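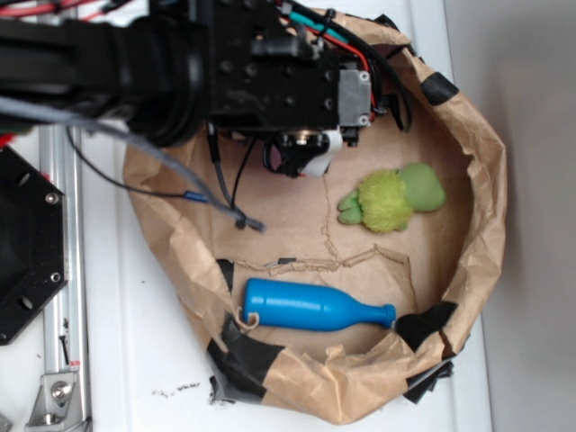
Paper Bowls, Big and Small

Notes from the Gilmartin bowl month. Meant to post in September, didn't. Short notes only, typed between other jobs, so forgive the typing.

The idea: big shallow bowls from brown kraft paper, the stuff that comes stuffed in boxes. No glue, no papier mache, no drying on the radiator. Crumple, fold the edge up, tape it, put things in it. Twenty minutes if you don't fuss. We all fussed.

We ended up with 26 of them. Some lovely, some basically a nest. This page is mostly about the big oval one, which is the one people keep emailing about, plus what we learned from the rest.

The paper. Grendoso roll for most, 900 mm wide, and a heap of saved packing paper for the others. Saved paper is nicer in my opinion. Already creased, takes a fold without fighting you. New paper off the roll wants to spring flat again for the first ten minutes, so ball it up hard, open it out, ball it up again. Do that until it feels like old cloth. Your hands will be dry as anything afterwards – hand cream.

The big oval one is packing paper. Tan, wrinkled all over, rim scrunched up and folded. Not symmetrical and never was going to be. Pádraig Foley tried to true it up around a washing-up basin and it came out looking like a hat, so he let it go back to the shape it wanted.

The tape. Black, on brown paper, very visible. Lots of opinions on this! I like it. Reads like stitching from across the room. A few people wanted brown tape so the joins vanish, and we did try the Polero paper tape on the smaller ones. Looks neater, lets go of the rim after a day or two. The black stuff folds over the edge and grips both sides. Fold it OVER, don't just run it along the outside. And press it with the back of a spoon.

Where to tape: wherever the rim is opening up. Don't space it out with a ruler. Push on the wall a bit, see where it gives, tape there.

The floor. Ok so this is the part everybody asks about. The floor of the oval one is torn. Ragged line right across it, layers overlapping, bits lifting. You could line it with a fresh sheet and hide the lot. I wouldn't. Torn kraft has a soft pale edge that you can't get with scissors, and once you've got things sitting in there it looks like the bottom of a dry pond. If it bothers you, up to four layers is fine, after that the walls won't hold the weight and it starts to slump outward.

Tear, don't cut, by the way. Goes for the patches too.

What to put in it. We had a table of odds and ends for this, anything with a color. Brown paper is such a good background, it makes cheap plastic look thought about. Soft toys were the surprise. The green plush one, with the fluffy yellow-green middle and the smooth round head, just lies down in there on its side and looks like it lives there. There was a debate about what animal it is. Turtle got most votes. I said lion, got shouted down.

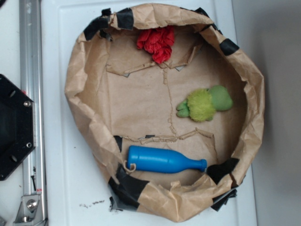 Other things that worked: one soft, one fuzzy, one hard and shiny. That mix. A crumpled red cloth pushed up near the wall, the green fellow in the middle, a bright blue plastic bottle lying down along the front. Leave space between them. First attempts we piled everything in the center and you couldn't see the paper at all, which is a waste of a good bowl.

Cloth – don't fold it. Drop it. Wherever it lands is better than what you'll do with your fingers, pick it up and drop it again if you hate it.

Bottles and anything round will roll toward the lowest bit of the floor, so find the lowest bit first. Roll a marble. Or just put the bottle where it wants to be and arrange teh rest to suit. The neck end can point at the rim, sort of leads your eye over there.

Surface matters more than I expected. White table is best, the whole edge of the paper stands out and you get nice little shadows in the wrinkles. On the oak table at Punness the same bowls more or less dissapeared.

Small bowls, quickly:

Apple size. Too fiddly for tape, twist the rim like a pie crust and leave it.

Dinner plate size. Best one for kids. One sheet, doubled. Holds socks, chalk, pine cones, whatever's in their pockets.

Flat one with hardly any wall. Was meant to be a bowl, is a tray now. Keys go in it.

The tall one. Fell over. Fell over again. Flattened and back in the paper pile, which is the nice thing about the whole business really.

Storage: they don't nest as well as you'd think, the rims catch. Turn every other one upside down. Keep away from damp windowsills. A squashed wall can be brought back if you hold it from inside with one hand and pinch upward with the other, going round slowly. If the tape has lifted, take it off completely and use a fresh piece, pressing down old tape never holds. It'll bring a bit of paper with it when it comes off. Fine. Patch that too. Bowls get better the more they've been mended.

Food, since three people wrote in: bread yes, wrapped things yes, grapes no. Anything with juice no.

Last page had 2,238 visits, which is a lot for us and I think mostly people looking for the button jars. Hello to you if you stayed. Send me your bowls, wonky ones especially. Larger sizes very welcome, I want to see somebody do one you could sit a dog in – tape it well.

More from the small bowls folder goes up when I find the cable for the other camera.

Recent galleries
Button jars, sorted and unsorted
String, twine and a lot of knots
The Punness table, before and after sanding
Gilmartin scrap swap
Envelopes turned inside out
Cardboard drawers, second try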